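Subject: Re: [table-clearing] How many examples before first training?
From: Aranka Pap
To: table-clearing list

Hello Norbert, hello all,

On the lunch task, Norbert Farkas wrote:

> We are at the Lisport site with the same two-arm setup as you, and we
> plan to start our own recording in August. Before I ask my people to sit
> down at the leader arms, I would like to know two things. First, how many
> episodes did you have when you trained the first time, and was it too early?
> Second, do you reset the table to the same layout each time, or do you let
> the operator put things where he likes? At Matheson they told me to keep
> everything fixed until the policy works once. I am not sure I believe it.
>
> Norbert

I answer the second question first, as it changed the answer to the other one.

We started with a fixed layout, the same as Matheson advises. We had tape marks under the tray and the rack, and the operator put every dish on its mark. We trained on 152 episodes of this and the result looked very good until I moved the tray by the width of a hand. Then the left arm went to the old place and closed on air. So these 152 are still on the server, but we do not mix them in anymore. Now the person who resets the table gets a card with the list of items and no positions. 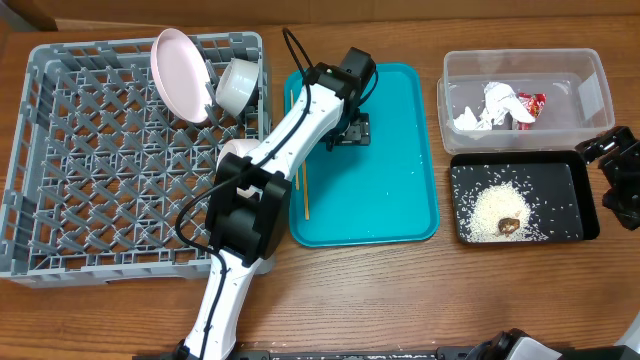

The leftovers were the other thing we had to decide. In the beginning we used only clean dishes and foam blocks as food, and Simstead (the people who will use the policy) were not happy with it. They want a table as people leave it after eating. So the card now has real food and real trash on it. You get rice on a black tray with one small brown piece of food in it, a tissue and a snack wrapper in the clear container, grains on the teal tray next to the chopsticks. It makes the reset longer and the operators complain a bit, which I understand. But grains which are not on any mark are good for us, as the layout is never twice the same even if the operator is lazy with the dishes.

The card does not say which dish carries the trash. Please look at your wrist views for this, and not only at the head view. From the head, a napkin in a container and a napkin on a plate give quite similar pixels, and from the wrist they are very different. 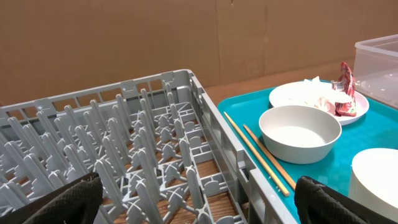 Wrist view: bowl on the teal tray, plate with napkins and wrapper behind it, rack on the left.

About chopsticks I have a warning. They are thin, and our operators like to leave them for last. After some weeks we saw that nearly all our chopstick grasps were at the end of an episode, with the tray otherwise empty. The policy learned this order too, and when only chopsticks and one bowl were on the table it was waiting for the bowl to go away. Now the card gives a starting object, and in 24 of every 152 cards this object is a chopstick. It is slow work, but please do it from the first day.

For the rack we have only one rule: an episode is not rejected if a dish ends on its side. We label it "placed, not upright" and keep it. The customer will decide later if this is good enough – I think for a cup it is, for a plate probably not.
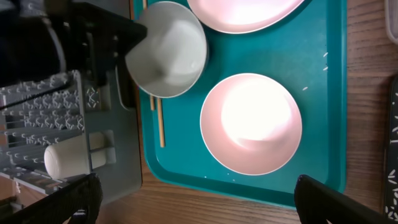
White bowl in the other arm's gripper, white cup on its side in the rack.

Now the first question. With the free layout we trained first at 3001 episodes. It was too late, I would say. We could see the problem with the chopstick order much earlier if we had trained a small model in between, only to look at how it fails. Do not wait for a round number.

If you compare with our counts, please note that the index on the Orov server goes to 3013, not 3001. The difference is test recordings with the arms in the home position. Filter them by the "task" field before you train, or your policy will learn to stand still very nicely.

I can send you the card generator. It is one Python script and the comments are partly in Hungarian, but you will not mind this. Do you have the same wrist cameras as we do, or the older ones? The exposure settings I can send only for ours.

Best regards,
Aranka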